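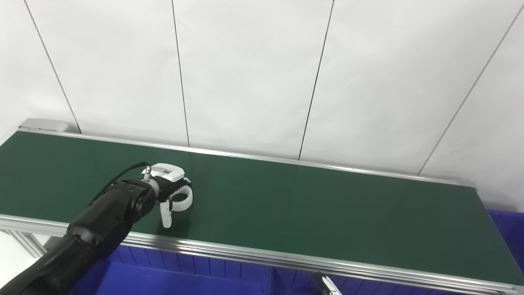

In Defense of the Bare Belt

3 min read

I have spent 11 years near conveyor belts, and I have come to believe that most of them are used as shelves. Somebody sets down a coffee. Somebody else sets down a clipboard next to the coffee, and by lunch you own a very expensive table that can move, though you wouldn't dare let it.

At Lorcombe, where I packed small parts for longer than my knees wanted, the belt had its own lost and found. Kimie Ebihara ran the late line there and once pulled 9 pens off it in a single shift. She kept the good ones.

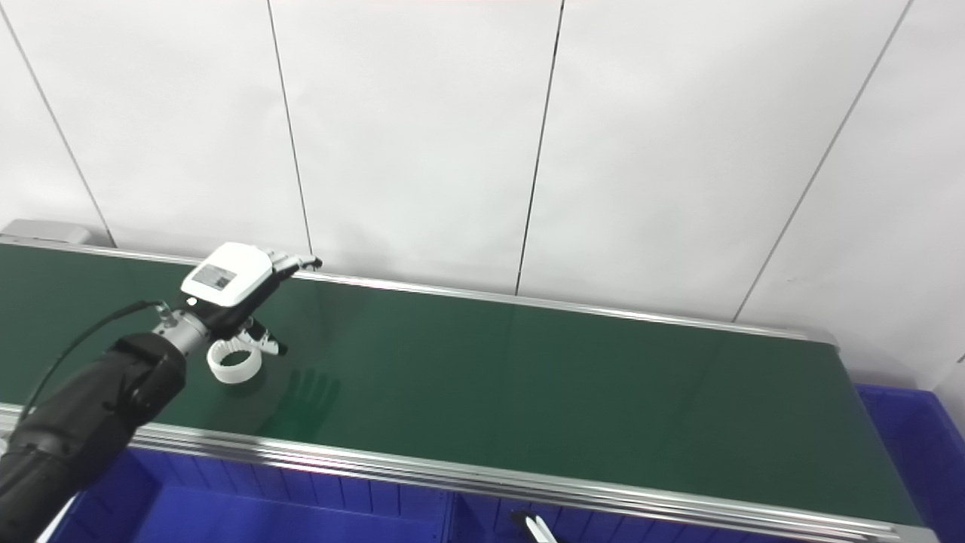

So what belongs on a belt? The thing being sent, one piece at a time, with enough green around it that you'd notice if it were the wrong thing.

My colleague Ivone Lins thinks this is fussy. Her view, developed over many lunches, is that a belt with nothing on it is a belt losing money, and that I would feel differently if I had ever signed for one. She may be right. The last quote I saw from Sekiguchi was $792 for a replacement belt, fitting extra, and I did go quiet for a minute.

But a crowded belt loses money too, only more slowly and with more shouting. Parts nudge each other. A cap rolls under a bracket and rides off to be packed with strangers. In March we opened a returned carton of 942 spacers and found a very nice teaspoon.
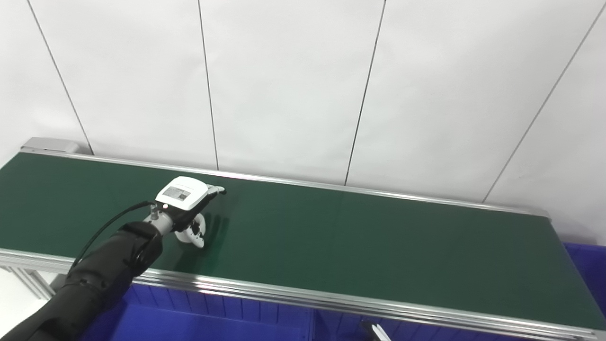 Where the bins go

Under the belt, or past the end of it. I will hear no other proposals. A blue crate tucked below the rail holds whatever you were about to put on the belt "just for a second," and it does so without complaint. The crate at Wornach was beside the operator's shins, a location chosen by someone with no shins.

Plain walls help as well. I used to want posters. Now I want white panels and a dark belt, so that a dropped part has nowhere to hide.
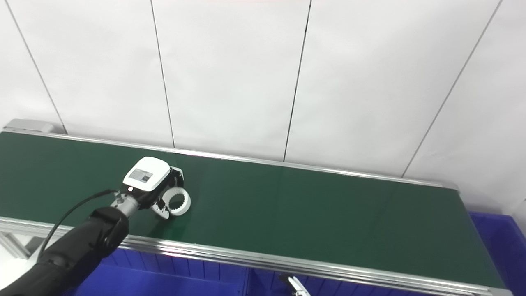 Green belt, silver rails, white panels behind.

Ivone has read this and wishes it known that the teaspoon was hers. She would like it back.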